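can machines do chores yet - a thread, because I keep getting asked at family stuff and I always give a bad answer

1/ short version: some of them, slowly, if you set the table for them first. long version below, typing this between shifts so bear with me 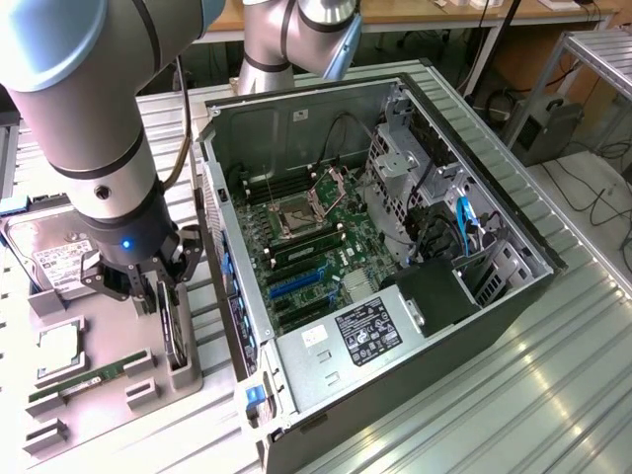

2/ I do refurb. Old office desktops come in, get opened up, get parts, go back out to schools and small offices. It's a chore job. Same dozen motions all day. If any shop-floor chore should be easy for a robot arm it's this one, right

3/ and yet. Think about what "put the memory in" means. Pick up a thin green stick by the edges. Turn it so the notch is on the correct side. Line it up with a slot you can barely see into. Push. Harder than feels ok. Stop when it clicks

4/ a new hire gets that in an afternoon. They bend one stick, feel terrible, never do it again. The arm has no idea what "harder than feels ok" is unless somebody spent weeks on it

5/ the picking up part is pretty far along now imo. Two fingers, flat part, part standing in a holder where it always stands. Fine. I'd trust that today

6/ but look at what "where it always stands" costs you. Somebody makes the holder. A pocket for the processor, a slot for the memory, a spot for the drive. Somebody fills it. So the chore got split - the arm does the placing, a person does the setting out

7/ which is ok! dishwashers are like that too. You load it, it washes, you unload it. We all agreed that counts as a machine doing the dishes. Nobody calls it cheating

8/ so my test is pretty simple. Is the loading less work than the chore. If yes, buy it. If no, you've got a very expensive coworker who needs everything handed to them

9/ processor sockets scare me way more than memory btw. Lever up, frame up, all those tiny gold pins just sitting there in the open. You drop the chip straight down with zero sideways. Bend a pin and the board is scrap. I hold my breath every time and I've done this for years

10/ a robot doesn't hold its breath, and it doesn't get shaky at the end of a shift either, so I can see it beating me there eventualy. Straight down is a thing arms are good at

11/ cables though. CABLES. A cable is never in the same place twice. It loops, it flops over the slot you need, it hides behind the drive cage. I push it aside with a knuckle while the other hand does the real work and I don't even notice I did it

12/ that knuckle move is the whole problem in one move. If you sell robots and you have a demo of the knuckle move my DMs are open

13/ we had a sales visit in December from a company called Fluvevton. Nice people. Slides said 2226 parts placed without a miss. I asked how many of those had a cable in the way. Long pause. They said they'd get back to me

14/ they have not gotten back to me

15/ to be fair to them I asked the same thing at Weltlow, where a friend works, and the answer there was "we tie the cables back first." By hand. Which, ok, see post 8

16/ ok household stuff since that's what my aunt really wants to know

17/ vacuuming - yes, done, has been for ages, pick your socks up first
mopping - mostly
lawn - yes if your lawn is boring
folding laundry - I've seen videos. one shirt, a long time, looks like a person would do it in their sleep
emptying the dishwasher - this is the one I want and I don't think we're close

18/ why is emptying the dishwasher hard when placing a computer part is kind of ok? A mug isn't in a holder. Every mug is different. There's a fork under it. The cabinet is already full and you have to decide what moves. It's cables all over again

19/ also price. A shop can run the same job on 2 shifts and spread the cost. My kitchen runs one dishwasher load a day. The math is never going to love my kitchen

20/ people ask if I'm worried about my job. Some? The screwdriver part I'd give away tomorrow, my wrist is shot. The part where a tower comes in and something is just off and you have to work out what - old drive, bad seat, wrong power supply from a diffrent model - I don't see that going soon

21/ and every tower is a bit different. Dranside sent us 3 pallets once that were all supposed to be one model. Half had the drive cage turned the other way. I swore and kept going. An arm would need someone to come over and tell it

22/ someone in replies asking about 2 arms instead of one. yeah I think that helps a lot. Most of what I do is one hand steadying and the other doing. People talk about fingers all the time and not enough about the second hand

23/ other reply: "just design the computers so robots can build them." sure, for new ones. I work on stuff that's already ten years old. Nobody is going back in time to fix the slot latches for me. Though the tool-less ones are great, whoever did those, thank you, my wrist thanks you

24/ so what would I buy today with my own money? for the house, the vacuum. for the bench, something that feeds screws. boring I know

25/ what I'd want to borrow for a month - an arm that only does memory and processors, parts laid out by me, towers already open on their side. If it kept up with half my pace and never bent a pin I'd argue for it

26/ going to try and get a look at the Apaza setup in the spring, they're supposed to be doing drives and cables both. will add to this thread if I do

27/ break's over. no I do not know when it'll fold your fitted sheets. I can't fold fitted sheets either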